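Who Pays for the River? Restoration Duties After Illegal Dumping in the Romach Catchment

Student project report, Environmental Policy and Law, second year
Submitted in March

1. Background

The Romach is a short river that passes through farmland and two light industrial areas before it reaches the estuary at Toltevholm. Waste has been dumped along its banks for years, mostly construction rubble, tires and drums of used oil. The usual response under the district rules has been a fine, paid into the general budget. The site itself was often left as it was, or cleaned later with public money.

Three years ago the district changed the rules. A person or company found responsible for dumping within the flood zone can now be ordered to restore the site in addition to paying the fine. Restoration covers removal of the waste, replacement of contaminated soil and replanting of the bank. If the order is not carried out, the district can do the work itself and send the bill.

Our project asked whether the new rule has changed what happens to dumping sites. We did not try to measure whether it has reduced dumping in the first place. The data do not allow that, and we explain why in section 5.

2. Sources and method

We used the public enforcement register kept by the district office in Toltevholm. The register lists every confirmed report of illegal waste in the catchment, with the location, type of waste, decision taken and current status. We copied all entries from the three years before the rule and the three years after it. After removing duplicates we had 377 entries.

Each entry was coded by two members of the group working separately. We used four status categories: restored, waste removed only, order open, and no action. Where the two coders disagreed, a third member read the entry and decided. Most disagreements were between "restored" and "waste removed only," as the register often says just "site cleared." In those cases we looked for a soil test or planting record in the attached file. If there was none, we coded the site as waste removed only. This may undercount restored sites.

We also chose nine sites for a closer look and read the full case files for each. The files are open to the public but must be read at the district office. Copying is allowed for a fee, so we took notes by hand.

The nine sites were chosen to cover different kinds of waste and different parts of the river. They are not a random sample and we do not draw percentages from them. 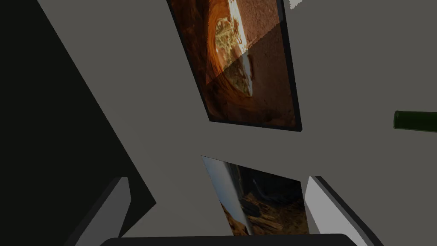

Interviews were not part of the original plan. We added a short written questionnaire after reading the files, when it was clear that the register said little about why orders were delayed. It went to the district office and to companies named as contractors in the files. We received eight replies. The questions are in Appendix B.

3. How a restoration order works

The procedure has more steps than we expected from reading the rule. An inspector confirms the report and records the waste. The office then tries to identify who is responsible. If that succeeds, a draft order is sent out and the recipient has a period to respond. A soil sample is taken during this time. The final order sets out what must be done and by when, and it names the standard the soil must meet.

The recipient then hires an approved contractor. Two contractors appear again and again in the files: Soomro, which handles excavation and soil transport, and Jalleo, which does bank planting and follow-up visits. Several recipients hired both, one after the other. When the work is finished, a second soil sample is taken and the case is closed if the result is within the limit.

Planting is checked again after one growing season. If most of the plants have died, the recipient has to replace them. We found this second check recorded in only some of the files we read, and the rule does not say what happens to a case when the check is missed.

4. Results

4.1 Change in outcomes

Before the rule, "waste removed only" was the most common outcome and restoration was rare. After the rule, restoration became more common, but "order open" also became a large category. In other words, many sites have moved from being partly cleaned to waiting for a fuller cleanup. Some of those orders will probably be completed in time, and the picture in the register could look different in a year or two.

The "no action" category hardly changed. Nearly all of these entries are cases where no responsible party was found. The new rule does not help with these, as it depends on having somebody to send the order to.

4.2 Type of waste

Oil and chemical waste led to a restoration order more often than rubble. This fits the wording of the rule, which requires a soil sample above the limit before soil replacement can be demanded. Rubble seldom fails the soil test, even when it has buried the bank vegetation completely. At two of our nine sites the case was closed once the rubble was taken away, and no planting was ordered because the soil result was clean. The rule does allow a planting order on its own. We did not find one in the files we read.

4.3 Delays

The questionnaire replies gave three main reasons for delay. The first was disagreement over the soil sample, where recipients argued that the contamination was older than the dumping they were responsible for. The second was the planting season. Bank planting is done in spring or fall, so an order that becomes final in early summer loses several months. The third was access. Some sites can only be reached across private land, and the rule gives the district the right to enter but does not clearly give the same right to a contractor hired by the recipient.

One contractor wrote that access had to be agreed separately every time, and that landowners who had reported the dumping in the first place were sometimes the slowest to agree. We could not check this against the files.

4.4 Costs

We had hoped to compare the cost of restoration with the size of the fines. This was not possible. Fines are listed in the register, but restoration costs are paid directly to the contractor and are recorded only when the district does the work itself. That happened at one of our nine sites. The bill there was higher than the fine, and it was still unpaid when we read the file.

5. Limits of the study

The register only shows dumping that was reported and confirmed. A rise or fall in entries could come from more inspections or a new reporting form, and a new form was in fact brought in during the second year after the rule. For this reason we avoided any claim about the amount of dumping.

Our coding depends on how carefully the files were kept. Older files were thinner than newer ones. Some of the increase in restored sites may come from better record keeping.

We did not do any sampling of our own. All statements about soil come from the district's results. We also have no information about fish or other life in the river. The rule mentions "biological recovery" as a goal but sets no way to measure it, and none of the files contain a fish survey.

6. Suggestions

Based on the files and the replies, we suggest four changes. The first is to record the restoration cost in the register for every case, even if only as a figure reported by the recipient. The second is to extend the right of entry to approved contractors for the length of the order. The third is to use planting orders at rubble sites where the soil is clean but the bank has been stripped or covered. The fourth is to set a fixed date for the second planting check and keep the case open until it is done.

Sites with no known responsible party need a different solution. One reply proposed that fines from the catchment be set aside for these sites. We think this is worth looking at, but it would require a change to the district budget rules, and we did not have time to study those.

Appendix A: Coding guide
Appendix B: Questionnaire
Appendix C: Notes on the nine case files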